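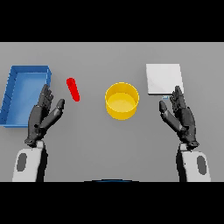 Werkville has gone a long time without a proper breakfast counter, and the old one on Mill Street has been missed since it shut its doors. Its replacement, Sheehan, opened in January at 2344 Clarnholm Avenue, two doors down from the post office. It serves breakfast and lunch, closes at 3 in the afternoon, and does not take reservations.

The restaurant has 50 seats, most of them in booths along the front windows. The rest are stools at a long counter that faces the griddle. People eating alone are usually sent to the counter, where the food comes faster and the coffee gets refilled without asking. 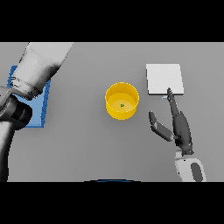

Page last changed: 14 February 2023

The menu fits on one sheet. Eggs come with rye toast and potatoes that are boiled first, then crushed and fried hard on the flat top. Pancakes are buckwheat or plain, and the buckwheat ones are better. They are thin, a little sour, and come with salted butter. The corned beef hash is made in the kitchen and comes in large pieces with plenty of onion. Ask for it well done, or the middle can be soft.

Lunch starts at eleven. The patty melt is the most popular order, but the turkey soup with barley is worth a try, especially with the half grilled cheese. There is one salad, with beets and blue cheese, and it is fine. Pie changes daily. We had sour cherry on one visit and a custard on the other, and the cherry sold out before one o'clock.

Sheehan is the second restaurant from the owners of a bakery in Fokstead, a half hour up the road. All of the bread is baked there and driven down before opening. The bakery sells 200 loaves on a busy morning, and a small share of those now go on a shelf by the Werkville register. The rye and the seeded white are the ones to take home.

Service was friendly on both visits and slow on one of them, when a full room waited on a single cook. Parking in front is limited to an hour. The lot behind the post office is free, and there is a side entrance from it with no steps.

Dinner is planned for later in the year, once a liquor license comes through. For now there is juice, coffee and a good hot chocolate.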